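11 November 2019
Bench notes, oil and finish shelf

Went through the claims on the Drenidon finishing oil again before anybody orders more of it. The data sheet says "food safe when cured" and gives no cure time, so as far as I'm concerned it says nothing. Mathur sent a longer sheet in May and it has the same hole in it, just with nicer type.

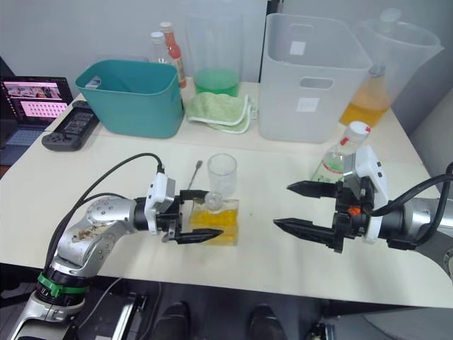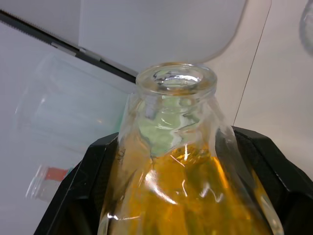
Main question this week is whether the stuff yellows pale wood, as everyone on the forums swears, or whether people are judging by what it looks like in the container. I don't trust the second method at all. Take a clear bottle of anything yellow: in the first photo it's plainly yellow from the front, and close up from over the neck, in the second, I'd call it orange-amber. Depth of liquid, angle and the glass itself all get a vote. So no more notes in this book saying "oil looks darker than last batch." Wipe it on a board or don't write it down.

Test boards: maple offcuts from Pamulwood, all from one plank, sanded the same. Set of 3 per finish. One in the window, one in the drawer, one in the drying cabinet at 40 C. Finishes are Drenidon, plain linseed, and the Pundlow wax we already have too much of. Bare boards as a control, which the last round didn't have, and I still don't understand what we thought we were comparing against.

After 11 days the linseed in the drawer is the darkest of the lot. Drenidon in the window has hardly moved. That would please the people selling it, but 11 days is nothing, and the window has had gray sky for most of it. The wax boards look like the bare ones to me. I shuffled them and couldn't sort them back without turning them over to read the pencil.

Water rings: left a damp glass on each overnight. All of them marked, wax worst. The sheet claims Drenidon stands up to "over 500 wipe cycles" and doesn't define a wipe. Wet cloth? Dry? How hard? Not repeating that number to customers.

Still to do: reshoot the boards beside the gray card, same lamp, blinds down. Ask Mathur for the cure time again, in writing. Rags go in the lidded metal can, flat and wetted, not over the edge of the sink. No reorder until the window boards have had a proper run.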